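見学会で双腕ロボットの衣類たたみデモを行う手順

本ページは、Visser実験棟の一般公開で実施している双腕ロボットの衣類たたみデモについて、準備から撤収までの手順をまとめたものである。対象は、デモの運転を初めて担当する人と、見学者の誘導を受け持つ人を想定している。制御ソフトウェアPlundariの導入手順、および動作データの作成手順は含まない。これらは別ページを参照のこと。

前提条件

・アーム2台の原点合わせが当日中に済んでいること
・Plundariの運転画面に「デモ」プロファイルが登録されていること
・運転担当と案内担当の計2名が確保できていること
・非常停止ボタンが運転担当の手の届く位置にあること

1名での運転は認めない。運転担当が見学者の質問に答えている間は、アームの監視が途切れるためである。案内担当が席を外すときは、アームを待機姿勢に戻してから離れる。

デモの構成

1回のデモは、説明、たたみ動作、質疑の順で進める。1回に入れる見学者は40人までとし、それを超えた分は次の回に回す。たたみ動作は半袖シャツを基本とする。長袖は袖の処理に手数がかかり、途中で止まったときの復帰も面倒なので、公開日には使わない。

アームの速度は「デモ」プロファイルの設定値のまま使う。見学者から速くしてほしいと頼まれることがあるが、変更しない。速度を上げると布の端が浮き、つかみ位置の誤差が増える。通常運転用のプロファイルは公開日の運転画面から外しておくとよい。

1. 開場前の準備

(1)作業面を乾いた布で拭く。糸くずが残っていると、輪郭の検出で布の一部として拾われることがある。アルコールを使った場合は、完全に乾いてから次へ進む。

(2)照明を点灯し、外光の入る窓のブラインドを下ろす。作業面に照明の反射が出るのは避けられないが、反射がシャツの輪郭にかかる配置だけは避ける。運転画面の確認表示で、輪郭線が途切れていないことを見る。途切れる場合はシャツの置き位置を手前か奥に少しずらす。照明の角度を当日に変えてはならない。変えると認識のしきい値を取り直すことになり、開場に間に合わない。

(3)ケーブル類とチューブ類の取り回しを確認する。両アームをゆっくり可動範囲の端まで動かし、チューブが張り切らないこと、グリッパの指先より下に垂れないことを確かめる。結束が緩んでいれば締め直す。締めすぎると関節の曲げで引っ張られるので、指で軽く動く程度の余裕を残す。

(4)グリッパの指先を点検する。指の内側に摩耗があると薄い布が滑る。開閉回数が1,000回に達した指先は、外観に異常がなくても交換する。交換後は開閉の零点を取り直す。回数はPlundariの保守画面で確認できる。リセットを忘れると次回の交換時期がわからなくなるため、交換した者がその場で行う。

(5)デモ用のシャツを4枚用意する。色は作業面との明暗差が十分にとれるものを選ぶ。柄物、ボタンの多いもの、生地の伸びが大きいものは避ける。予備はアームの可動範囲の外に置く。

(6)見学者の立ち位置を床のテープで示す。テープはアーム最大到達位置から2 m離した線に貼る。子どもが多い回では、案内担当がテープの内側に立つ。

2. シャツの置き方

毎回の開始時には、運転担当がシャツを手で広げる。丸まった状態から自動で広げる動作も登録されているが、所要時間が一定しないため、公開日のプログラムには組み込んでいない。

襟を左、裾を右にして、作業面の中央に置く。多少の傾きは認識側で吸収するので、定規で合わせる必要はない。胴の部分に大きなしわがあれば手のひらで払う。細かいしわは残っていてよい。裾の角は折れ込んでいないか必ず見る。角が内側に入っていると、つかみ点が本来の位置からずれ、その後の折り線がすべて斜めになる。

置き終えたら手を作業範囲の外に出し、運転画面で「検出」を押す。襟、両袖口、裾の両角が表示されれば準備完了である。表示されない点があるときは置き直す。手動で点を追加する機能はあるが、慣れていない担当者は使わないこと。

3. 運転と説明の進め方

案内担当の説明が終わり、見学者が全員テープの外にいることを確認してから「開始」を押す。開始前には必ず声をかける。「動きます」の一言でよい。

たたみ動作は次の順に進む。

・奥側の袖を胴の上へ折り返す
・奥側の長辺を細く折る
・手前側の袖と長辺を同様に折る
・裾側から襟側へ折り重ねる
・所定の位置へ移す

奥側の長辺を折る工程では、左のグリッパが袖の折り返し付近、右のグリッパが裾側の端を受け持つ。両方が布に届いてから同時に動かさないと、折り幅が左右で揃わない。見学者にとってはこの工程が双腕の利点を理解しやすいところなので、案内担当はここで説明を入れる。手前側の袖はまだ広がったままなので、折る前と後の違いも示しやすい。

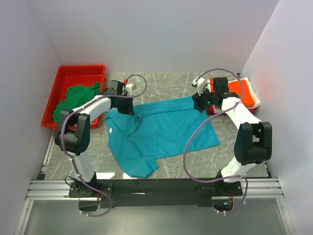
見学者がいる間に動作が途中で止まったときは、続きから再開してよいか。
再開せずに待機姿勢へ戻し、シャツを広げ直して最初から実行する。停止中に布がわずかにずれている場合があり、続きから動かすと折り線が合わない。

袖の折り返しが浅いと、後の工程で先端が外にはみ出す。見た目は悪いが動作に支障はないため、止めずに最後まで進める。反対に、指先が布を二重につかんだ場合は止める。そのまま引くと下側の布まで持ち上がり、作業面から浮いた部分がもう一方のアームに触れる。二重つかみは、持ち上げた直後に胴の中央が一緒に動くことで見分けられる。

案内担当の説明は、工程の切れ目に合わせて短く区切る。動作と説明がずれてきたら、説明のほうを省く。アームを一時停止して説明の時間をとることはしない。布を保持したまま長く止めると、自重で指先から抜けることがある。

用語はできるだけ言い換える。「エンドエフェクタ」は「手先」、「つかみ点」は「つまむ場所」で足りる。関節の数や制御周期を聞かれたときは、配布資料の諸元表を示す。記憶で答えないこと。

4. 異常時の対応

(1)見学者がテープを越えた場合
ただちに一時停止を押す。非常停止でなくてよい。案内担当が見学者を戻し、テープの外に出たことを確かめてから、待機姿勢に戻して最初からやり直す。手が作業面の上に伸びた場合は、迷わず非常停止を押す。

(2)布を落とした場合
落ちた場所が作業面の上なら、そのまま工程の終わりまで待つ。作業面の外に落ちた場合は一時停止し、アームが静止したことを目で確認してから拾う。アームの下へ手を入れるときは、もう1名が非常停止ボタンに手を添える。

(3)チューブが布に引っかかった場合
一時停止のうえ、待機姿勢へ戻さずに手で外す。引っかかったまま戻すと、結束部が抜けるおそれがある。外した後は、次の回を始める前に取り回しを点検し直す。

(4)認識が続けて失敗する場合
同じシャツで2回失敗したら、別のシャツに替える。替えても失敗するときは、照明とブラインドを確認する。午後は西側の窓から光が回り込み、午前に問題のなかった位置で失敗することがある。10月の公開では、15時以降の回にこの現象が集中した。ブラインドの下端と窓枠のすき間を布テープでふさいで解消している。

(5)運転画面が応答しない場合
非常停止を押してから再起動する。アームは停止位置で保持されるが、保持に頼って手を入れてはならない。再起動後は原点合わせからやり直し、その回は中止とする。待っている見学者には、案内担当が展示パネルの説明を先に行う。

5. 質疑での注意

よく出る質問は、処理時間、失敗の割合、価格、家庭で使えるかどうかの4点である。処理時間は、その場で計測した値を運転画面で見せるのが早い。失敗の割合は、当日の記録をそのまま答える。過去の実験での成績を引用すると条件の説明が長くなり、公開の場には向かない。価格については、アームの供給元であるVundleyの窓口を案内し、担当者の見積もりは述べない。家庭での使用については、この装置が固定台の上での運転を前提にしていることを説明する。

写真撮影は許可しているが、テープの内側への腕の差し入れと、自撮り棒の使用は断る。フラッシュは認識に影響するため、説明の最初に使用しないよう伝える。動作中に光った場合、その回の結果は記録から除き、備考欄に理由を書く。

6. 撤収

最後の回が終わったら、アームを待機姿勢に戻し、主電源を切る前に運転記録を保存する。保存先は共有フォルダ内の「Plolico」で、回ごとに分けずに1日分を1ファイルとする。電源を先に切ると、最後の回の記録が残らない。

シャツは枚数を確認し、袋に入れて棚に戻す。洗濯したものを次回に使う場合は、柔軟剤を使わない。生地が滑りやすくなり、指先の開閉設定が合わなくなる。

床のテープは当日中にはがす。翌日まで残すと糊が床に移る。

記録用紙の記入項目

・回の番号と開始時刻
・見学者数
・使用したシャツの番号
・完了、中断、中止の別
・停止した工程と原因
・指先の開閉回数(終了時のみ)
・引き継ぎ事項

原因が特定できないときは「不明」と書く。推測を書く場合は備考欄に分ける。用紙は運転担当が署名し、制御盤横のファイルに綴じる。

改訂メモ

照明の確認手順に、午後の外光についての項目を追加した。シャツの枚数を2枚から4枚に変更した。長袖デモの手順は公開日用の本ページから削除し、所内向けの手順書に移した。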